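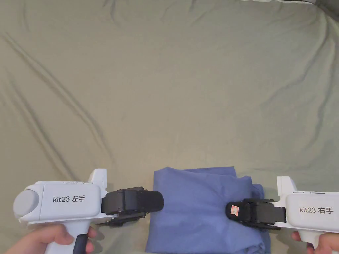 Category: Robot learning › Gathering demonstrations

Handheld demonstration
Entry by Ciarán Scanlon, revised December

Handheld demonstration is a way of collecting examples for a learning system in which a person does the chore while holding a pair of grippers, one per hand. The robot is spared the early stages of its own education. Each gripper is worked by a trigger, and the recorded motion is later paired with camera views and handed to a model, which is expected to make sense of it.

Cloth is a favorite subject. A rigid box has one shape, but a garment has a new one every time somebody lets go of it, and the bed it lies on is seldom flat either. 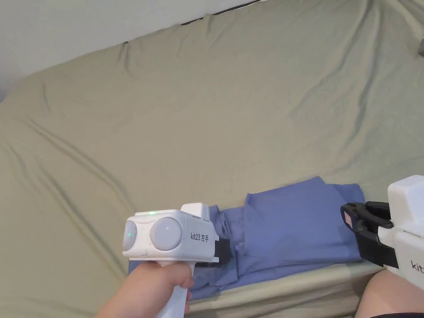

Blue cloth on a fitted sheet, with the left-hand unit over its crumpled side.

The Monarwood set, a mid-sized collection of household folding, holds 1,996 recorded attempts, of which 1,698 were kept. Another 107 were set aside for review - mostly arguments over what counts as folded - and the rest were dropped. Contributors were asked to work at a normal pace, a request that made most of them slow down.

Two-handed holds get their own label in the set. With both ends of a garment pinched, each hand's motion pulls on the other's, and a model trained on one hand at a time tends to learn half of a tug-of-war.
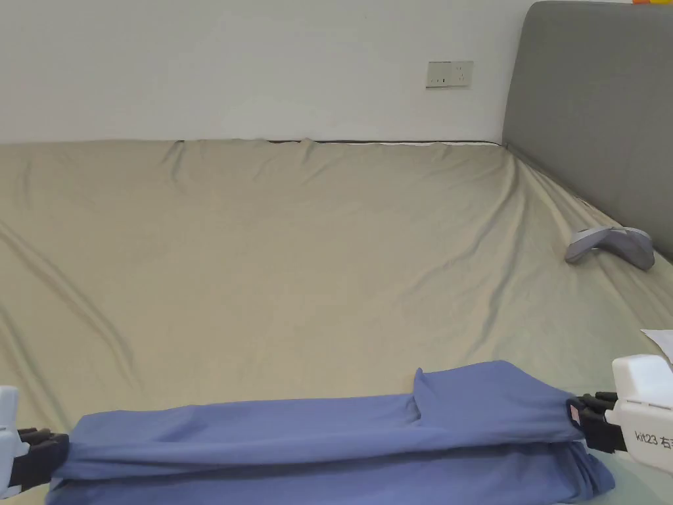

Kinsella has objected that the method mainly teaches a machine to fold like a person wearing very large thumbs, and that 70 careful attempts would beat a thousand bored ones. The Monarwood notes concede the thumbs.

See also: Cunine glove; teleoperation; Flonville folding task

Contact the editors | © Monarwood Reference | Back to top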